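How to Set Up a Small Work Table at Home

When I moved to a small apartment, I had no room for a workshop. I put one table near the window and I learned to use it for drawing, gluing and small repairs. I write down my method for people who have the same problem.

First, choose the place. If you write with the right hand, the window should be on your left side. Check that the table does not rock. If it does, fold a piece of cardboard and push it under the short leg.

Next, draw your plan on paper before you move any furniture. I use a scale of 1 to 50. Draw the walls first, then the door, then the table.
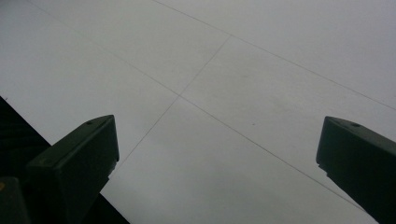 Thin gray lines on a pale sheet.

Do not press hard with the pencil, as you will erase many times. My neighbor Elin Lewis drew her room with a pen and had to begin again.

Now sort your tools. Put on the table only what you used in the last two weeks. Everything else goes in a drawer or a box with a label. Long tools should lie flat, with the handles toward you, so that you can take them without looking.
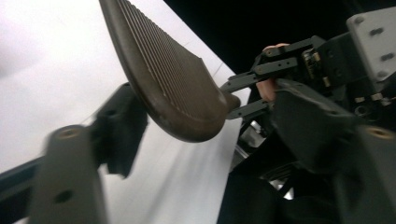
Keep one corner free for things that must dry. Glue needs more time than it says on the bottle, especially in March when my heating is low. I wait two hours and then I test with a finger at a place that will not show.

For the surface, I recommend a light color. Small screws are easy to find on it, and your eyes become less tired in the evening. A cheap board on top of a good table also protects the wood.
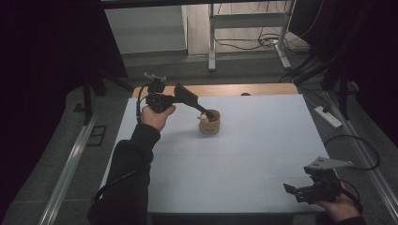 Clean the surface each time you finish, even when you plan to continue the next morning. Use a soft brush first and a damp cloth after. If there is old glue, lift it slowly with a plastic card. Please do not use a knife, I have two scratches from this already.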